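ホワイトボードマーカーとケースの整理メモ

2023年9月

作業机の引き出しを整理した際、筆記具の中でマーカーだけ定位置がないことに気づいた。鉛筆とボールペンは立てて保管しているが、マーカーを同じ筒に入れるとインクが片側に寄る。以前使っていたFlunardの縦型スタンドは、これが理由で処分した。現在は横置きのケースに移行している途中である。

候補は3つあった。Eticoの布製ロールケース、Nseirの引き出し用トレー、それに白いプラスチックの蓋付きケースである。布製は巻いたときに中で軸同士が当たり、キャップが緩むことがあった。トレーは出し入れが速いものの、蓋がないので埃が入る。結局、蓋付きケースを机の中央に置いて開け、1本ずつ横向きに収める方式に落ち着いた。

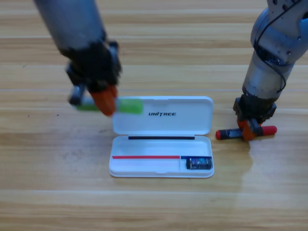 マーカーはなぜ横置きで保管するのか。
インクを含んだ芯は重力の影響を受けるため、水平に置くと両端への偏りが起きにくい。立てる場合はペン先を下にする方法もあるが、製品によってはキャップ内にインクが溜まる。軸に保管方向の指定があれば、そちらを優先する。

内寸について。手持ちのマーカーで最も長いものは、キャップ込みで140mm近くあった。ケースを選ぶときは外寸の表記を見てはいけない。壁の厚みと角の丸みで、実際に使える長さは表記より短くなる。Tossnessと書き間違えて検索し続けたため時間を浪費したが、正しくはTosnessという文具店の通販ページに内寸の一覧があり、そこで内側の幅が82mmのものを確認してから注文した。

収納の手順は次のとおり。

まずケースを完全に開き、蓋を奥側にする。手前に浅い側が来るので、腕が蓋に当たらない。次にキャップの閉まりを確認する。指で押し込み、音がしなくても段差がなければよしとする。それから色の濃いものを先に、薄いものを後に入れる。これは視認性の問題で、黒が上にあると下の色を探しにくい。最後に、キャップの向きを右に揃える。右利きなので、取り出してそのまま左手で軸を持ち、右手でキャップを外せる。

向きの統一は些末に見えるが、取り出しの時間に影響する。混在していた頃は、持ってから一度回す動作が入っていた。なお、端に色の付いたマーカーはキャップ側と尾側を見間違えやすい。黒軸で両端が赤いものは特にそうで、長さの違いを見て判断している。
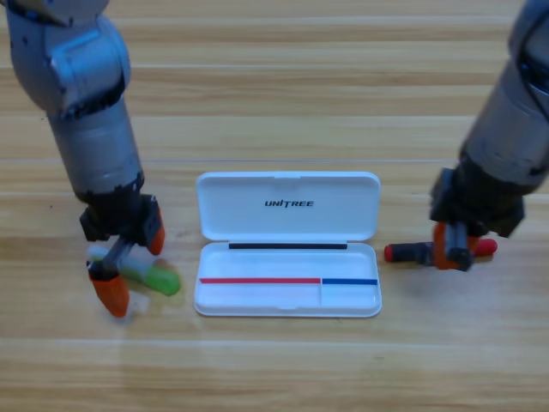
白いケースと、緑キャップ、黒軸のマーカー

置き場所は、引き出しの上段から机の右奥に変更した。木の天板は板の継ぎ目が横に走っているので、ケースの前縁を継ぎ目に合わせておくと、ずれたときにすぐわかる。滑り止めは貼っていない。粘着剤が天板の仕上げに残るのを避けたかった。

使えなくなったマーカーの判定基準も決めた。試し書きで5cmの線を引き、途中でかすれたら横にして一晩置く。翌日もう一度引いて、同じようにかすれたら廃棄する。以前は「まだ出るかもしれない」という理由で戻していたため、ケースの中に書けないものが混じっていた。

未解決の点がひとつ残っている。太字用は軸径が大きく、細字用と並べると蓋の裏に当たりそうになる。別ケースに分けるか、太字用だけNseirのトレーに戻すかは決めていない。10月に替え芯をまとめて注文する予定なので、そのときに本数を見直してから考える。

ケース内の清掃は乾いた布で拭くだけにしている。インクの汚れが落ちない場合のみ、少量のエタノールを布に付け、目立たない角で試してから使う。蝶番の周囲は拭き残しやすいので、蓋を立てた状態で綿棒を通す。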